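What Is a Mentor? (And Do You Need One?)

Ever had a grown-up who wasn't your parent, but who kept an eye out for you anyway? Showed you how to do a thing, then let you have a go? That person might be a mentor.

Big word, kind of. Say it: MEN-tor. Easy.

Where the word comes from

A really old story. Greek. In it, a king goes off to war and leaves his young son behind. An old friend of the king is supposed to look after the boy. The friend's name? Mentor. Sometimes the goddess Athena dresses up as him and gives the boy advice, so he was getting help from a goddess half the time and didn't know it.

The name stuck. Now any person who guides somebody with less experience can be called a mentor, no goddess needed.

Mentor, teacher, coach, what's the difference?

They overlap. A lot.

A teacher usually has a whole class and a subject. Fractions, volcanoes, spelling. There's a plan for the year and everybody does it.

A coach works on one skill, mostly. Swimming. Chess. Free throws.

A mentor is more about you. What do you like? What are you stuck on? What do you want to try next? Often it's one mentor and one kid, or a very small group. And a teacher or coach can turn into a mentor too. Happens all the time, sometimes years after the class is over.

The person being mentored has a name as well: mentee. Yes, it sounds like a candy.

What do they do all day?

Depends! Some mentors meet a kid for an hour a week. They might read together, fix a bike, look at college stuff (for older kids), or just eat a sandwich and talk. Talking counts.

In the town of Lildale there's a reading program at the library. 23 pairs, one older student and one younger one each. They meet Friday after school. The younger kid picks the book. Always. Even if it's the same shark book for the fifth time.

Over in Millow it's different, there the mentors are mostly retired people. Carpenters, nurses, a bus driver, a baker. Kids sign up for what they want to learn. The bread table fills up first and there's a wait list for it, so put your name down early in August if you live near there.

And in Segura the program is all by mail. Real letters, with stamps. Last year kids and mentors sent almost 900 letters. One kid asked 71 questions in a single letter, all of them about owls. The mentor answered every one, it took her eleven pages.

How does it help?

Think about learning to ride a bike. You can do it alone. You'd probably get there. But it's nicer if somebody runs next to you, somebody who fell off plenty of times themselves and can tell you to look ahead and not at your feet.

Mentors do that with other stuff. School. Music. Making friends when you move. They've made the mistakes already so they can warn you about a few. Not all of them. You'll still make some, everyone does.

It goes the other way too. Mentors learn things from kids. New games, new jokes, new music, how to do that thing on the phone. Lots of them say they look forward to it all week.

Do people remember their mentors?

Oh yes. Some people stay in touch for their whole lives. They send cards, they call on birthdays, they invite them to weddings. A writer might put an old teacher's name in the front of a book. That's called a dedication. Go look in the front of the books at your house, you may find one.

The Kululach School did a nice thing with this. They asked people who used to go there to write a note to somebody who helped them when they were young. 153 notes came back. Some were to teachers. Some were to grandmas, neighbors, a crossing guard, the lady at the skating rink. They're in a big binder by the front office and you're allowed to flip thru it.

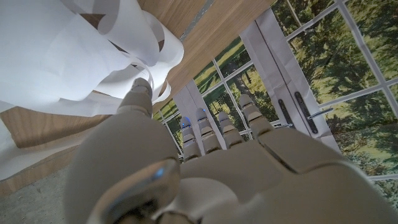 A robot hand and some crumpled white paper.

How do I find a mentor?

First, ask a grown-up you live with. Do this before anything else. A parent or whoever takes care of you should know who your mentor is, and where you meet, and when.

Then try these places:

Your school. Ask your teacher or the counselor if there's a program.

The library. Check the bulletin board, or ask at the desk.

Clubs. Scouts, sports, art class, music lessons.

Your own family. Aunts, uncles, big cousins. They count!

What do I say?

Keep it short. Try something like: "I like drawing and I want to get better. Could you show me how you do it sometime?"

They might say no. People get busy. It's not about you. Say thanks anyway and ask someone else.

Can a kid be a mentor?

Yep. If you can tie shoes and a smaller kid can't, you're most of the way there already. Help them sound out a word. Show a new student where the lunch line starts and which water fountain is the good one. Be patiant. Let them do it themselves even when it's slow, that part is hard!

Words to know

Mentor: a person who guides someone with less experience.
Mentee: the person who gets the guiding.
Dedication: a short note in the front of a book, saying who it's for.
Advice: an idea somebody gives you about what to do. You don't have to take it.

Try it

Think of one person who taught you something good. Write them a note, three sentences is plenty. What did they teach you? When do you use it? Say thank you. Then mail it, or hand it over, or stick it on the fridge if they live with you.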